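Television and Its Audiences
Session 5 handout: what a premiere proves

Read the Yeoman chapter before you come. Brenda Yeoman argues that the launch event is now part of the show itself. I don't buy it, and you shouldn't either until you've looked at her evidence, all of it drawn from one series, Hotement, and one party.

The claim in the press kit was that 700 people "experienced" the first episode. Experienced how? The hall at Skastomby seats 400. The rest were presumably standing in a lobby near a screen.

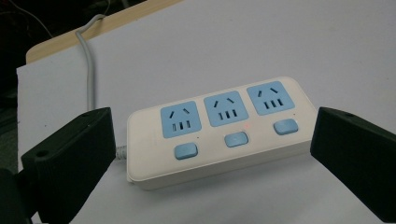
Bit-na Bae's reply is shorter and better. She went back to 19 reviews of the opening episode and asked which of them mentioned anything past the pilot. Very few did. Her point is that early reviews measure access - who got the link, who got the invitation - and we keep reading them as if they measured quality.

Dilek Yalçınkaya goes further and says the reviews are worthless. That seems too easy. A critic can be flattered and still be right about a bad script.

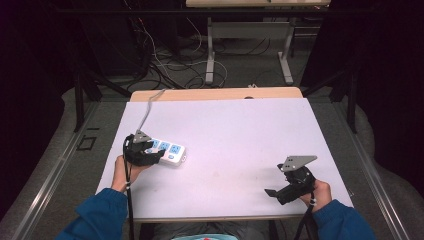
Adaptation is the other half of this session. MacRitchie says viewers who know the novel watch for what's missing, and he treats this as a settled fact. Is it? Attention is hard to pin down. Take a plain object, a white power strip with three light-blue sockets: one viewer would remember the color, another wouldn't register it at all, and having read the book first wouldn't help either of them. He needs interviews, and he has none.

For September: two pages on Lalleo, pilot only. Don't quote the trailer. Thu Quách has the reading list.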